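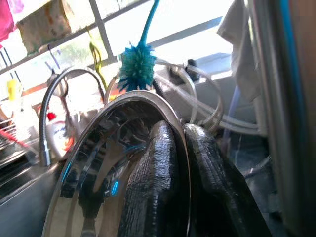

My neighbour swears by a squirt of lemon juice for getting marks off steel and thinks paying for a cleaning paste is daft. I had some sympathy with that until I tried the Carnow steel paste, bought from Ansah in Brornbridge in April. I have now used it for almost 20 weeks.

It comes in a squat tub with a screw lid and a small sponge. The paste is pale grey, fairly stiff and smells faintly of soap. You put a little on a damp cloth, rub with the grain, rinse and dry.

On mixing bowls it took off the rainbow marks that washing-up liquid leaves behind. Old tea stains in the sink went as well, though the ring round the plughole needed a second go. Burnt milk in a saucepan was a different matter – I had to soak it overnight first.

I also tried the Sakico cream, which is runnier and easier to spread. It left a white film in the corners of the draining board, so I went back to the Carnow.

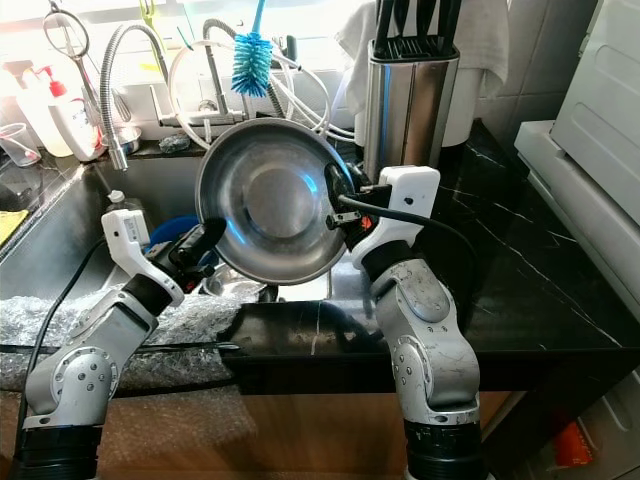 Does it scratch? On a brushed finish I saw no marks, but on a mirror finish it left fine lines when I pressed hard, so go gently.

The sponge fell apart within a fortnight and the lid is awkward with wet hands. The tub is still half full. I would buy the paste again and use my own cloth.

Score: 7 out of 10

Posted 2025-08-11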